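Last update: 12th October

# Room 2102, Telley Building: floor, tables, small things

I like to look at rooms which are in use. In magazines the floor is always shining and on the table there is one bowl with lemons. In room 2102 we have no lemons. We have a wooden floor, white tables, grey storage and many cables, and people are walking there from morning until evening.

This page is for those who asked me how the room looks now, after one summer of normal work. Many of you knew it when it still had the brown carpet, and some of you helped to carry the old desks down the stairs. I am keeping the page short on pictures and a little longer on words, as I am asked the same questions about the floor and the furniture again and again, and it is easier to write the answers once.

The room is 142 square meters, with the windows on the long side. In the morning the sun comes in low and you see every particle of dust. In the afternoon the same floor looks very clean. I sweep in the morning for this reason.

## The floor

The pattern is the part that visitors notice first. Pale wooden tiles make long diamonds and chevrons, and between them go thin light seams. We took it from Holura, a small flooring shop near the river which had this pattern left over from a larger order. They had 578 tiles in the first delivery and we waited until March for the rest. The color of the second delivery was a little warmer in the beginning, but I can't find the border between them anymore.

A pale floor shows what happens on it. Dust, scuffs and faint stains are there, most of them in the places where work is done close to the ground. I do not mind this very much. A darker wood would hide the stains and show the dust more, so you must choose which one you want to look at.

People also write on it. The word "close" is in thin dark letters directly on the wood, going diagonally, and there is a small scribble further to the left. 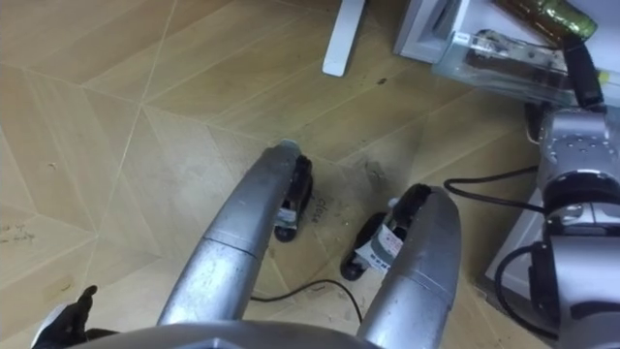 ## How we clean it

Several people asked, so I write it down in the way we do it.

- Soft broom first, always along the seams and never across. If you go across, the dust goes into the seams and stays.
- Then a flat mop, damp and well squeezed. Too much water is bad for wood, and for wood tiles it is worse, as there are more edges where it can enter.
- Plain soap for wood floors, the one in the white can from Uriro. One cap for one bucket. With two caps the floor becomes sticky and you have to wash everything one more time.
- Old stains: a white cloth with a drop of the same soap, small circles, then a dry cloth. I repeat it the next day if it is needed. A rough sponge is faster, but it leaves a dull spot which looks worse than the stain.
- Handwriting on the wood: I leave it until I know that it is not needed. Once I wiped away something that was needed, and I would not like to have this conversation again.

The last big cleaning took us two evenings. We moved everything to the window side, cleaned one half, and the next evening we moved everything back and did the other half. Felt pads under the heavy furniture help a lot. A package of 200 pads looked like too many when I ordered it, but they get lost, they stick to shoes, and now the package is nearly finished.

## The white tables

All our tables are white now. Before, we had a mixture: two oak desks, one glass table which everyone was afraid of, and several folding tables with different heights, so you could never put them together for a long surface. The white ones came from Oshima, the office store on the other side of the parking lot, and the delivery people only had to cross the street with a cart.

I was against white in the beginning. I expected rings from coffee cups and gray shadows from elbows, and yes, they come. But the top is plain and a little glossy and a damp cloth is enough. The corner is rounded – a detail I did not think about in the store, and for which I am thankful each time I pass by too fast with my hip.

The legs are also white, with an angled frame on the side that stands out like a foot. They are steady. When somebody writes by hand at one end, the cup at the other end stays quiet, and this was not so with the folding tables. The legs get marks sooner than the top does. On one there is a small reddish mark partway down, and I have tried soap on it without success. If any reader has an idea what removes such a thing from white paint, please write to me.

## Drinks and the edge of the table

With tables comes the question of drinks. Our rule is simple: a drink with a screw cap may come into the room, a drink in an open cup stays by the sink in the corridor. A clear plastic bottle with a bright green cap, something golden and tea-colored inside, is a thing you can see in this room on most days. When the light goes through the lower part of the bottle, the color is very beautiful, more like honey.
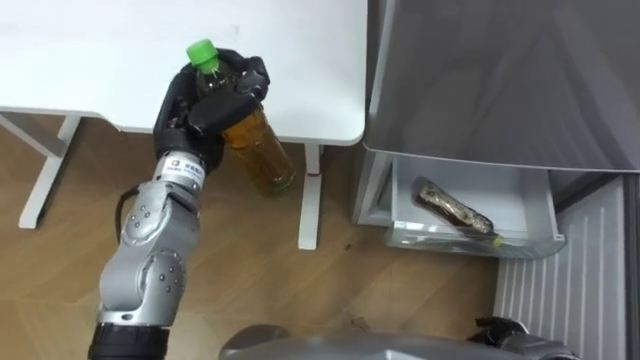
The rule about caps was made after an accident with blackcurrant juice on the old carpet, and when the carpet went away we decided to keep it. On wood you have perhaps one minute before a sweet drink gets into the seams. We keep a roll of paper and a dry cloth in the first drawer, and everyone knows which drawer.

Empty bottles go into the blue box in the corridor, with the cap on the bottle. Please do not leave half-full ones overnight. They get pushed back between other things and after one week it is not clear to whom they belong, and then they are mine to carry away.

## Grey storage

The grey storage cabinet was the cheapest thing in the room and it is the one which gives the least trouble. It stands on the same light wood floor. Tiny dark crumbs of dirt like to collect near its base, and the broom doesn't take them well there. I use a hand brush and a dustpan for this part, and I do it at the end, when the rest of the floor is already swept.

Inside we keep tape, markers, cleaning cloths, spare cables and the felt pads. Heavy things are at the bottom and paper is at the top. I wanted to put labels on every shelf, but the labels were correct for one month only, so now there is a list inside the door, written with pencil.

## What is still missing

I want a mat for the entrance, a long one, so that people make at least three steps on it before they come to the wood. The store had one in dark green and one in a gray that was close to the cabinet. I prefer the green. Opinions in the room are different.

We also need better light over the tables at the window side for the winter months. The present lamps are placed for the old desks, and the new tables stand one meter further from the wall – when you sit there in the evening, your own shadow falls on your hands.

The soap is almost out, so I will order two cans this time.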